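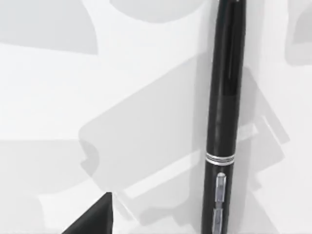

Wrist cam, simulated cell, pen task. Finger tip bottom left, pen at right.

Thread: Pen pick cell - wrist camera offset after finger swap

camix_bench
We run a simulated copy of the pen cell next to the real one and use it to check settings before they go on the arm. After fitting the longer fingers I updated the tool length in both. The render above is from the sim with the new values. The real cell now closes 2 mm to one side of the pen axis, the sim closes dead centre. Camera bracket has not been touched. Where would you look first?

Pētersons
Finger seating. If the dowels are not fully home the tip moves sideways and the tool length still reads correct. Take both fingers off, clean the faces, refit, then touch off again.

vakur847
Before stripping anything I would question the sim. Your shadows are soft and the background is almost white. If the detector takes its edge from contrast, a black pen on that will always look easy. Ours passed everything in the sim and then hunted on the real bench because of the highlight along the barrel.

Pētersons
A lighting fault gives scatter. He has a constant offset to one side. That is mechanical.

vakur847
Not always. With a fixed lamp the highlight sits in the same place on every cycle, and so does the error. Turn the pen end for end and see whether the offset follows the silver band.

Hala Kettani
Do both, in this order:
1. Lamp off, ambient only, repeat the pick. If the offset changes it is optical.
2. If it does not, check the dowels with a feeler gauge.
3. Redo the hand-eye calibration last. It will hide a seating fault until the next finger change.
We put a finger check on the service sheet at Alasmont, every 500 cycles.

camix_bench
Lamp off made no difference. Left finger had swarf under it. Cleaned, refitted, touched off again, and the offset is down to something I can't measure with the gauge I have.

vakur847
Fair enough. I would still dim the light in the sim - it is too kind to the detector.

Pētersons
No argument there. What torque on the finger screws?

camix_bench
Whatever the last person used. Will look it up before the next swap.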